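Clurkholm large carving board with juice groove: a long-term review
by Marloes Van Beek
19 Jan 2026

I bought this board in August after my old plastic one finally warped so badly that it spun round like a plate on a stick whenever I leaned on a carrot. I wanted wood, I wanted it big, and I wanted somewhere for the juice to go when I carve a chicken. The Clurkholm had more than 500 reviews on the shop page, most of them glowing and a few of them furious about the weight, so I ordered it and hoped I'd be in the first lot.

Mostly I am! But there are a few things I'd have liked to know before it turned up, so I've put them all in.

Size, and where it lives

It's big. I measured my worktop beforehand and still managed to be surprised, because what you don't allow for is everything else you already keep out. My kitchen is not one of those clear-surfaces kitchens. There's the toaster oven, the ordinary toaster, the French press, mugs, jars, cereal (Froot Loops, if you must know), and the board has to fit in among all of it. It stays out all the time now. I did try storing it upright in the cupboard with the baking trays for a week or so, and getting it out was such a wrestle that I ended up chopping onions on a dinner plate to avoid it.

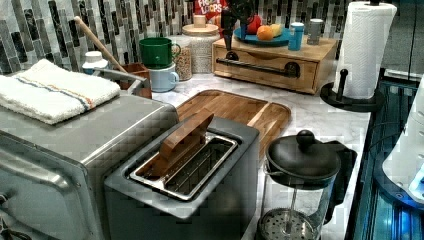 The board at home behind the toaster and the French press.

If you've only got a small patch of worktop, get the medium. I'm serious, it's the same board with the same groove, and you'll use it more.

The groove

The groove follows the edge of the board, and it's properly recessed. My last wooden board, a Sutex, had a sort of polite scratch that overflowed as soon as it saw a tomato. With the Clurkholm I've carved a 2 kg chicken for Sunday-style lunch with seven people round the table, and the juices stayed where they were meant to until I could tip them into the gravy. Pouring takes a bit of nerve. There's no spout, so you choose one of the rounded corners and commit.

The groove is less good with crumbs. Sliced bread sends them straight in there and a cloth just pushes them along, so I use a dry pastry brush. It also takes a slice off your usable space all the way round, which matters if you're rolling out dough (I've gone back to using the worktop for that).

The grain and the finish

I do love looking at it. The wood is a warm, medium brown with straight grain, and against a white worktop with grey veining it makes the whole corner feel a bit less like a bathroom. It was quite matt and thirsty when it arrived, and it drank two coats of oil in one evening. I used Cerkine board oil, which smells of very little and comes in a bottle that dribbles. After that it settled down and now I do it when I remember, which is less often than the leaflet wants.

Knife marks do show if you catch the light, but they fade back after oiling. Beetroot left a pink shadow for a fortnight. Turmeric I've not dared. 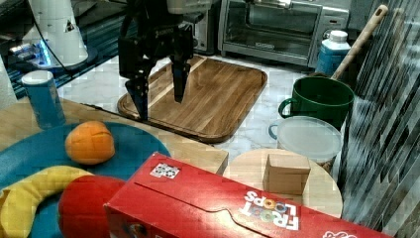
Cleaning

No dishwasher, obviously. And it doesn't go flat in my sink either, so washing up means standing it on one edge, doing the top half, turning it over and doing the other half, with water running up your sleeve. Hot water, a little washing-up liquid, then dry it straight away with a tea towel and prop it up to air. I've left it wet overnight once and it got a tiny bit of a rock to it, which went again after a couple of days on its side. I wouldn't push my luck a second time.

For garlic and onion smells, half a lemon and some coarse salt does the job nicely. I keep a separate little board for fish.

Does it slide about?

Less than I expected, given it's wood on such a smooth surface. The weight helps. For everyday chopping I put it straight down and get on with it, but for anything that needs real force — squash, swede, a stubborn loaf — I put a damp cloth underneath. My sister has the Yule board, which comes with rubber feet, and hers is steadier on a slippery top. On the other hand you can't flip hers over to use the other side, and she's forever fishing a lost foot out from behind the bread bin.

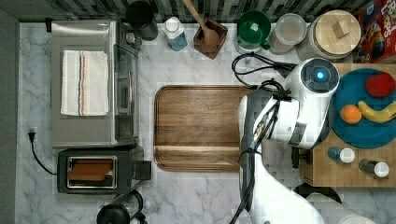 The raised lip along the edges is handy too, more than I'd have guessed from the shop page. Peas don't escape. Neither do cherry tomatoes, unless you really go at them. The only time it gets in my way is when I'm scraping chopped herbs off into a pan, where I have to lift them over with the flat of the knife and a few always stay behind in the groove.

Price-wise it's at the upper end for a board of this kind, and I did wince a bit, but I've used it every single day and I've stopped looking at other ones. I'd give it four stars out of five. The missing star is for the lack of any handholds, as the sides are too smooth to grip well with wet hands, and I've nearly had it on my toes twice. If Clurkholm ever cut a couple of finger slots into the ends I'd buy another for my mum.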